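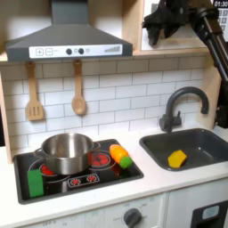

Histhorpe toy library moves to Crichton Street

I finally got over to the new toy library on Thursday, and wow, it's so much bigger than the old place! If you missed the news, Gratis (the lending group that's been squeezed into the back of the Anoreck building since January) now has its own storefront on Crichton Street. It's still free to join, and you can take home 2 toys at a time.

Gisela Garrido, who runs the desk, told me 247 families have signed up so far, and some 40 of those joined in the past month. "We ran out of cards," she said, laughing. More are on order.

My own kid went straight for the puzzles and I couldn't get her out of there for 36 minutes (yes, I checked, the meter was running).
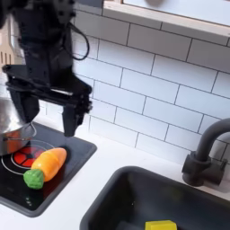

Toy carrot and pot at the play cooktop.

Da-eun Oh is looking for people to help with Saturday story time, so if you can read out loud and don't mind sticky hands, stop in and leave your number. Returns go in the blue bin by the side door, and please count your puzzle pieces first!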